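Skesell docs > Bench practice > Liquid handling > README

Reading time: 3 min

# Skesell Liquids: data card and house rules

Welcome, and thank you for reading the card before opening the episodes. Skesell Liquids is a set of two-arm tabletop recordings in which the arms work with cups, jugs and a large syringe. It was put together at the Clelthorpe bench, and the release holds 621 episodes, of which 506 are cleared for training and the rest are kept back for people who want to study mistakes. Both groups follow the same rules, and the rules are what most of this card is about, as they are what we get asked about most often (and, I'll admit, what I most enjoy talking about).

## Setting the table

Two tables are pushed together. The near one is the working side and the far one is the parking side. Anything the arms are meant to touch goes on the near table, within comfortable reach of both grippers, and anything else goes toward the back edge of the far one. We like the parking side to have ordinary things on it, a tissue box or a bag of snacks, so that a model trained on this data doesn't fall to pieces the first time it meets a real kitchen.
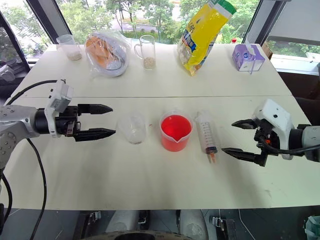
Liquids are always colored. Clear water in a clear cup is miserable to label, and our annotators asked us very kindly, and then less kindly, to stop using it. Red was settled on in April and we have kept to it. Use food coloring and tap water, nothing else, and mix it away from the bench.

Please don't fill any vessel so high that a bump would send it over the rim. If liquid does reach the tabletop, note it in the episode log under `surface`, even when it is only a smear. A person who trains on these recordings deserves to know whether a red mark was there from the start.

## Around the arms

- Nobody reaches over the near table while the arms are powered. Pause first, then reach.
- The stop button stays with the operator for the whole session, including the dull parts.
- Cables are checked by hand before the first episode. They should have slack at the wrist and should not cross the place where the cups go.
- Clamps under the front edge are tightened at the start of each session and looked at again after any hard contact.
- Grippers start open, one from each side, and are brought in slowly.

The Mabuza checklist has a longer version of all this, with boxes to tick. It takes a few minutes, and I would much rather lose those minutes than have you skip it and lose an afternoon.

## Object placement

The syringe may start upright or on its side. Both are valid, and you should record which in the `pose` field with the words `standing` or `lying`. Please don't write "normal," as we had two operators who each meant something different by it.
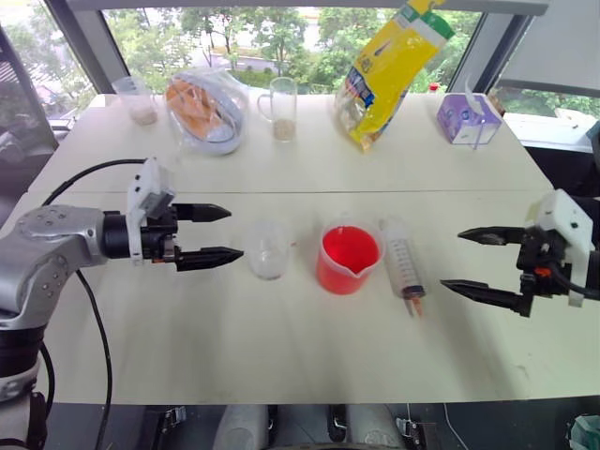
Starting positions should vary a little from one episode to the next, and they should vary by hand. We tried printed templates with the Jirnley layouts and the results looked so tidy that we set 3 sessions aside and recorded them over. Nudge things, turn a spout, let a bag slump the way it wants to. The order of the objects can stay the same within a session if that helps you keep track.

## Labels and known gaps

Every episode carries `pose`, `surface`, `operator_note` and `outcome`. The notes are free text and of very uneven quality, some lovely and some a single word. Fill level is not measured, so please don't use this set to estimate volumes, however tempting the graduation marks may look. Daylight comes in through the windows and we have made no effort to correct for it.

If you find an episode that breaks one of the rules above, send us its number and we will move it out of the cleared group in the next release. Corrections go to Yolandi Nkuna, who maintains this card and answers everything eventually.

Card last revised 28/09/2024.

Skesell Liquids | Clelthorpe bench | Contact the maintainer | Back to top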